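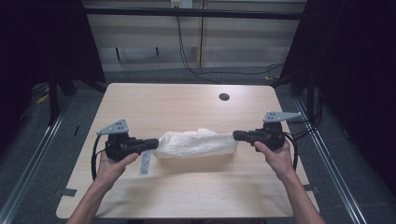

4. Presenting the Cloth Handling Station to Visitors

4.1 Scope

This section applies to open days and scheduled group visits at the Tristholm Centre. It covers the cloth handling station only, at which a presenter holds one hand-held gripper in each hand and works a white cloth on the table. Visits to the Turum arm cell are dealt with in Section 5.

The station lead is Lesego Adams. In her absence, enquiries should be directed to Iara Olivares at the front counter.

4.2 Before visitors arrive

1. Confirm the group size with the front counter. No more than 23 visitors may be admitted to the station at one time.

2. Place a cloth on the table. Cloths are kept in the drawer labelled Villalba and need not be ironed; creases and folded layers are acceptable.

3. Inspect both pairs of finger pads. Minor scuffs may be disregarded. A pad that has lifted at any corner must be reported on the station sheet.

4. Check that the cables of both grippers hang clear of the presenter's wrists.

5. Open and close each gripper several times in the air. Movement should be even on both sides.

CAUTION: Keep fingertips away from the linkage when the jaws are closing. The joints between the arms can pinch.

4.3 Giving the demonstration

1. Welcome the group and state the running time, which is around 30 minutes including questions.

2. Take one gripper in each hand. Bring the open jaws over the cloth and pause so that visitors at the back have time to move to a better position.
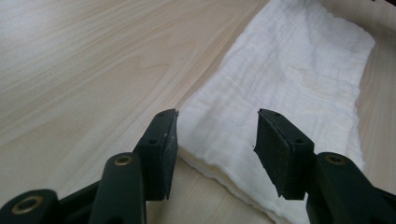

Visitor Programme Manual, Issue 3, page 17

3. Lower the jaws and close them on the fabric. Where the cloth lies in several layers, say aloud whether a single layer or the whole fold is to be picked up - visitors frequently ask about this.

4. With both ends held, raise the cloth slightly above the table and draw it out sideways. Do not pull hard enough to tear the edges.

5. Lay the cloth down, release both ends and repeat from the opposite side of the table if time permits.

NOTE: Presenters should avoid estimating when the tasks shown will be carried out without a person. Such questions may be referred to Hanna Chmielewska, whose contact details are on the visitor handout.

4.4 Visitor participation

Visitors aged 12 and over may try the grippers under direct supervision. Allow 90 seconds per person. Long sleeves should be rolled to the elbow and bracelets removed.

School groups using the Fokgate activity booklet should complete pages 2 to 4 before participating. Teachers may request further copies in advance, to a limit of 200 per school year.

4.5 After the visit

1. Set both grippers down with the jaws open.

2. Return the cloth to the drawer, or discard it if it is badly frayed.

3. Enter the group name and the number of participants on the station sheet, and initial the entry.

Completed sheets are collected by Mirta Zúñiga at 4:30 p.m.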